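Gromwood Neighbors Help Board
Home and Furniture

How do I get a sofa to stop sliding on carpet, and is it worth reupholstering?

Posted by Hillovska, 18 June 2021

Hello everyone, I hope somebody here has been through this before me! We moved into a smaller place in the spring and brought our light-colored sofa along, and every time a person of any size sits down in it, the whole thing creeps back toward the wall. I thought carpet would hold it. It doesn't, or at least ours doesn't, being the flat kind with hardly any pile.
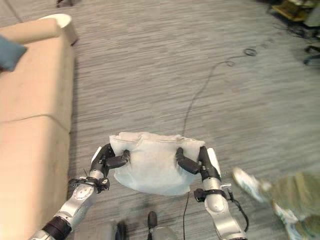
My sister-in-law says to buy rubber cups for the feet, but I've heard those can leave marks. The other half of my trouble is that the seats have gone a bit flat, and a shop in town quoted me $300 for new foam alone, before any fabric. I would like to have it sorted by July, when we have family coming to stay. Would you fix it or start saving for another?

Provico
Accepted reply, 60 people found this helpful

Oh, I do sympathize, we chased ours across the living room for years. Skip the rubber cups. On a low carpet you want the ones with little plastic spikes underneath, which go down between the fibers and hold on. Vacuum first, set them where the feet will go, and then get a helper to lift the sofa onto them (please don't drag it, I tore a leg clean off that way and had to prop the corner up on cookbooks until the glue set).

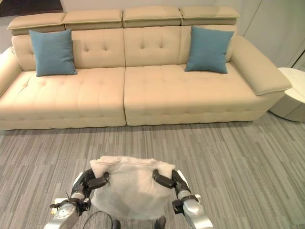
Foam is a bigger question. Before you pay anybody, find out whether the cushions open. Plenty of sofas have a zipper along the back, and then you can order foam cut to size and stuff it in yourself in an afternoon. If yours is button tufted across the seats and the back, like the long cream one here with the separate headrests, I'd leave it to a shop, as every one of those tufts has to be pulled down again by somebody who knows how. I tried it once on a footstool and it came out looking like a baked potato. Ask too for a price on adding a layer of batting over the old foam. I paid $60 for that and it bought us several more years. 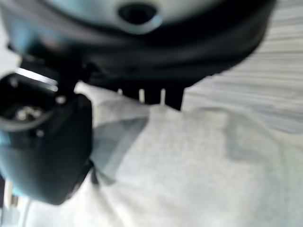
One more thing, check the webbing underneath while the sofa is tipped up. If the straps sag, new foam will only sag along with them.
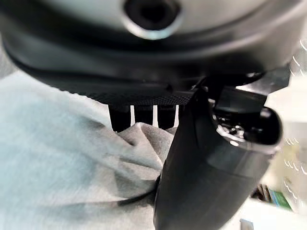 Chae

I had the same problem and just put a folded non-slip rug pad under each back foot. Works fine. For $300 I would get a used sofa, there are always nice ones for $200 or so if you can pick it up yourself.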